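# Projektbericht: Sortierhilfe mit zwei Armen – was bleibt für die Leute am Tisch?

## 3. Beobachtungen im Betrieb

Niltaretti packt Drogerieartikel für kleinere Onlineshops. Im August durften wir dort zusehen, wie Flevier, der Lieferant der Anlage, den Sortierplatz für Retouren einrichtet. Im Angebot stand, der Platz »entlaste das Team spürbar«. Wir wollten wissen, wen genau und wovon.

Vor der Umstellung sortierten zwei Personen pro Schicht von Hand, laut Schichtbuch einige 2000 Teile am Tag. Die Zielvorgabe für die Anlage liegt bei 936. Die Differenz bleibt Handarbeit, und zwar die unangenehme: ausgelaufene Flaschen, offene Packungen, alles ohne lesbares Etikett. Auf unsere Frage, ob das im Stellenplan berücksichtigt sei, bekamen wir keine klare Antwort.

Die Aufgabe klingt leicht. Tuben, Kämme und ähnliche Kleinteile sollen vom Tisch in Körbe. Wer eine Woche daneben sitzt, sieht das anders. Eine zerdrückte Tube hat keine feste Form, und schwarze Kämme heben sich in der Kameraansicht schlecht von dunklen Tuben ab.
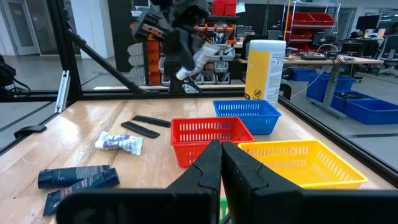
*Abb. 4: Sortierplatz aus Sicht der Greiferkamera. Links lose Tuben und kammartige Teile, dahinter hält der zweite Arm eine weiße Tube.*

In unserem Protokoll stehen 648 Greifversuche, davon 214 mit Eingriff durch eine Mitarbeiterin oder einen Mitarbeiter. Als Eingriff zählte alles vom Zurechtrücken eines Korbs bis zum Neustart. In der Auswertungssoftware Kellik taucht nur der Neustart auf. Die übrigen Handgriffe macht jemand nebenbei, und auf dem Papier gibt es sie nicht. Damit sieht die Anlage selbständiger aus, als sie ist.

## 4. Was sich für die Beschäftigten ändert

Weniger Bücken, das haben alle Befragten bestätigt. Dafür mehr Warten und mehr Aufpassen. Eine Kollegin aus der Frühschicht sagte, sie sei abends anders müde, eher im Kopf. Früher habe sie beim Sortieren reden können, jetzt horche sie auf den Arm.

Qualifiziert wurde bisher kaum. Die Einweisung dauerte einen Vormittag, Störungen behebt weiter der Lieferant. Wer eingreifen muss, darf also wenig und haftet gefühlt für viel. Den Begriff »Bediener« fanden mehrere unpassend.

Offen ist der zweite Standort in der Halle Hunt, wo derselbe Aufbau geplant ist. Wir würden dort zuerst die Handgriffe von Hand mitzählen lassen und danach über Personal reden. Einschränkend: Wir waren nur in der Früh- und Spätschicht dabei, die Nachtschicht fehlt in unseren Zahlen.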